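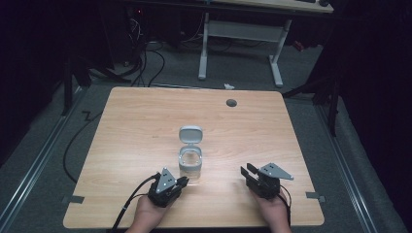
4. Ouvrir, remplir et refermer la boîte à couvercle rabattable

Vous avez déballé votre set de rangement Waslow, bravo ! On passe à l'étape la plus agréable : apprendre à se servir du couvercle. Il reste attaché à la boîte par l'arrière, vous ne risquez donc pas de le perdre au fond d'un tiroir.

Avant de commencer
Choisissez une table stable et dégagez un peu de place tout autour de la boîte. Lavez l'intérieur à l'eau tiède avec une goutte de liquide vaisselle, puis laissez sécher couvercle ouvert.

4.1 Posez la boîte au milieu du plateau, charnière vers l'arrière. Une boîte trop près du bord finit toujours par terre, surtout quand elle est vide !

4.2 Maintenez le corps de la boîte d'un côté. De l'autre, soulevez l'avant du couvercle sans forcer, jusqu'à ce qu'il se tienne droit derrière l'ouverture. Le rebord gris clair doit être entièrement dégagé.

4.3 Remplissez. Trombones, boutons, élastiques, perles, graines pour le potager : tout ce qui traîne d'habitude dans une coupelle trouve ici sa place. Arrêtez-vous 2 doigts sous le rebord, vous pourrez piocher dedans sans en semer partout.

4.4 Passez un chiffon sec sur le rebord. Un seul grain de sable suffit à gêner la fermeture.

4.5 Rabattez le couvercle et appuyez au centre de l'avant jusqu'au clic. Un joli petit clic bien net, vous le reconnaîtrez vite.

Remarque : le plastique translucide laisse deviner le contenu sans le montrer tout à fait. Pour les petites pièces qui se ressemblent (vis, rondelles, œillets), collez une étiquette Wodis sur le côté, jamais sur la charnière.

Attention : ne tirez pas le couvercle au-delà de sa butée. N'y rangez ni solvant ni liquide chaud. Tenez les petites pièces hors de portée des jeunes enfants.

Si le couvercle ferme mal
Rouvrez-le complètement, vérifiez que rien ne dépasse, essuyez la charnière et recommencez. S'il reste de travers, commandez un couvercle seul : référence 1854 pour le modèle Adholm, à indiquer telle quelle sur le bon de commande. Le remplacement se fait à la main, sans outil (voir page 14).

Entretien
Une fois par mois, videz la boîte et rincez-la. C'est l'occasion rêvée de retrouver le bouton que vous cherchiez depuis avril !

5. Étiqueter et ranger les boîtes dans le tiroir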